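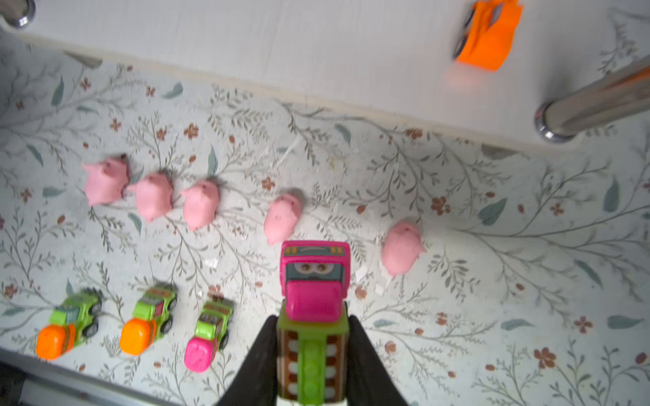
Palonville Municipal Council
Minutes of the ordinary meeting, October
Council chamber, start at 18:30

1. Minutes of the previous meeting
The minutes were approved with one correction: under item 4, "tenants" should read "tenants and subtenants".

2. Winter aid for rent and heating
The Social Affairs office presented the draft rules. The aid is for households that have at least two months of unpaid rent or heating bills. The maximum amount is 2000 per household and it is paid directly to the landlord or to the supplier. Applications must be answered within 20 working days.

Several members asked what happens to persons without a written contract. The office replied that a bank receipt or a signed statement of the owner can be accepted. The legal service is not fully in agreement and will give its opinion in writing.

It was proposed to raise the age limit for the child supplement. The proposal was rejected, 9 votes against and six in favor. The rules were then approved as presented, with the change that the form will be available also on paper.

3. Agreement with Urnano
Urnano manages the rental buildings in Hosoda street. The present agreement says that the company informs the town before it asks a court for an eviction. In the last year this notice arrived late in three cases – in one of them after the court date was already fixed. The council decided to ask for a notice period of 60 days in the new agreement. The draft will come back to the next meeting.

4. Help desk in Konitz
The desk in the Konitz district is open only in the morning. Members from both groups requested one afternoon per week. The administration will check if the staff hours allow it. No vote was taken.

5. Questions from the public
One resident asked if the aid must be declared as income. The answer will be sent by letter. Another resident complained about the waiting time on the telephone line, and this was noted.

6. Other matters
The repair of the chamber heating is moved to November.

The meeting was closed at 20:50.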